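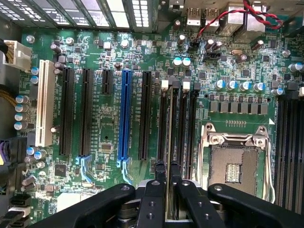
El magnesio, otra vez

Mi cuñada me reenvió en septiembre la nota de prensa y desde entonces me la han mandado por tres sitios distintos, siempre con el mismo titular: el magnesio mejora el sueño de los adultos mayores de cincuenta. Lo firma un equipo de la clínica Hovordale, con una tal Zamfira Grecu como primera autora, y el producto empleado es el Bedel, unos sobres que en mi farmacia están al lado de la caja, donde antes ponían los caramelos de eucalipto.

Duermo mal desde hace años, o sea que me habría encantado creérmelo. He tomado valeriana, he tomado melatonina y he tomado un jarabe que sabía a regaliz y a enfado. Así que me senté a leer el estudio entero, anexos incluidos, una tarde que tenía otras cosas que hacer.

Lo primero que sale siempre es el número de participantes: 1.405. Impresiona. Luego uno llega a la tabla de la página cinco y ve que esos son los que contestaron al cuestionario inicial. Los que terminaron las ocho semanas son bastantes menos, y del resto se dice que «abandonaron por motivos personales». Me gustaría saber cuáles. Quien haya tomado magnesio en dosis generosas se imaginará al menos uno, y tiene que ver con el cuarto de baño.

Lo segundo es cómo se mide dormir mejor. No hubo laboratorio de sueño ni nada puesto en la muñeca. Hubo una escala del uno al diez que cada cual rellenaba por la mañana, con el café. La diferencia a favor de los sobres es de casi medio punto. Medio punto, en mi caso, es lo que va de que el vecino baje la persiana con cuidado a que la deje caer.

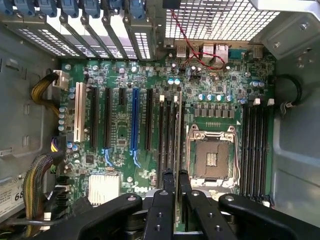
El mecanismo es la parte que más me cuesta. La nota habla de «receptores implicados en la relajación» y se queda tan tranquila, como si con nombrar una pieza quedara explicado el aparato. A mí me pasa con los ordenadores: abro uno, veo la placa verde con el nombre de Dell, los puertos USB atrás, el par de cables rojo y negro trenzado que cae hasta la placa, y puedo señalarlo todo con el dedo sin tener la menor idea de por qué se cuelga. Saber que una cosa está conectada con otra es un comienzo bastante modesto. En el artículo, por cierto, los autores son más prudentes que en la nota y escriben «podría contribuir». Entre el artículo y el titular ese verbo se perdió y no lo ha reclamado ninguno de los firmantes.

Se lo comenté a Didier Bouvier, que fue enfermero en Celiscombe media vida y tiene menos paciencia que yo. Me contestó que a la gente que duerme mal hay que preguntarle primero cuánto café toma, a qué hora cena y si ronca, y que los sobres vienen después o no vienen. También me dijo que si uno tiene los riñones tocados no debería ponerse a tomar magnesio por su cuenta. Eso en la nota de prensa no aparece -- y me parece más útil que todo lo demás junto.

¿Quién paga?

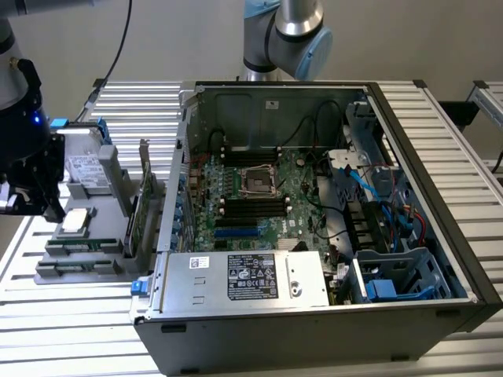

La financiación está en el último párrafo, en letra pequeña: «con el apoyo de Demchenko», que es la casa que fabrica el Bedel. No digo que eso invalide nada, un ensayo bien hecho lo es lo pague quien lo pague. Pero fui a mirar el envase y tampoco ayuda. Pone «complejo de magnesio de alta absorción» y debajo una luna. La fuente de alimentación de un ordenador, una caja plateada que casi nadie mira en su vida, lleva encima una etiqueta negra llena de texto blanco y de símbolos de certificación. No pido tanto para un sobre, me bastaría con que dijera qué sal de magnesio es y cuánta hay. Ivan Bilyk, el farmacéutico, tuvo que buscarlo en el ordenador y tardó un rato.

Tampoco quiero pasarme al otro lado. Puede que a alguien con poco magnesio le vaya bien tomarlo, y eso se averigua hablando con su médico. Lo que este trabajo enseña es que unas personas que sabían que participaban en un estudio sobre el sueño, y que llegaron hasta el final, dijeron haber dormido un poco mejor. El grupo de placebo también mejoró, y eso está en el anexo 3, por si alguien quiere ir a verlo.

He escrito a la dirección de contacto para preguntar por los abandonos. Me respondió Bernadette Ostrowski, muy amable, diciendo que trasladaba la consulta al equipo. Si contestan lo pondré en los comentarios. Mientras tanto he dejado el café de las seis, y anoche me desperté igual a las cuatro y cuarto.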